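Kavlow Workshop 2 – Pre-Use Inspection, Two-Arm Tabletop Cell
Checked by: Tsegereda Bogale
Second reader: Kedir Mamo
Date: 27 June 2023
Task under review: whiteboard wiping and table tidying
Result: passed with conditions, see items 4, 7 and 9

1. Emergency stop reachable from the operator's chair – OK
Comment: Pressed twice with the arms moving. Both arms stopped each time.

2. Table bolted down, no play in the rim – OK

3. Enclosure fabric clear of arm travel – OK
Comment: No rubbing found on the lining. Check again in August when the arms are remounted.

4. Wrist cables secured along each arm – CONDITION
Comment: Left arm fine. On the right arm one tie is loose near the elbow. Replace it before the next run. I wrote the same thing last time.

5. Gripper fingers free of cracks – OK

6. Speed limit set and locked – OK
Comment: Set to 135 mm per second. Amanuel Alemneh asked for 200 so the demonstration would look less slow. Refused. If it's slow, let the visitors see that it's slow.

7. Objects on table suitable for the task – CONDITION
Comment: Nothing glass, nothing sharp, nothing with liquid in it. My objection is to what we conclude from it. A board, a marker, a jug and a cup on a clean black table make a fair test of reaching and gripping. They are a poor test of tidying up. My own kitchen table has mail on it, crumbs, and a bag somebody dropped there on the way in.
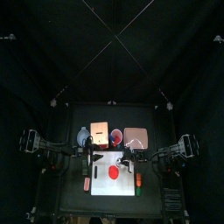
The Pollonberg summary calls the cell "ready for light household work." I would like that line taken out. In 137 logged attempts at wiping the board, 78 were marked complete, and the operator did the marking. Kedir Mamo went back through the log and found that "complete" had been used for boards with streaks still on them. A person paid to clean would be asked to do it over.

8. Operator trained and signed in – OK
Comment: Inger Steinarsdóttir, refresher done.

9. Claims in the visitor handout match the test record – CONDITION
Comment: They don't. The handout says the arms "put things away." The record says they moved things from one part of the table to another – no drawer, no shelf, no cupboard door. Reword or remove.

10. Floor clear, no trip hazards – OK

11. Manual fallback available – OK
Comment: One cloth, one person.

Second reader's note (K. Mamo): Agree on 4 and 9. On 7 I'd be a little kinder. Picking up a marker was hopeless a year ago and now it mostly works. I would still not leave it alone with my dishes.

Reply (T.B.): Mostly is the word I'd like in the handout.

Actions
Replace cable tie, right arm – Amanuel Alemneh
New wording for handout – Inger Steinarsdóttir
Re-mark the wiping log with two people – Kedir Mamo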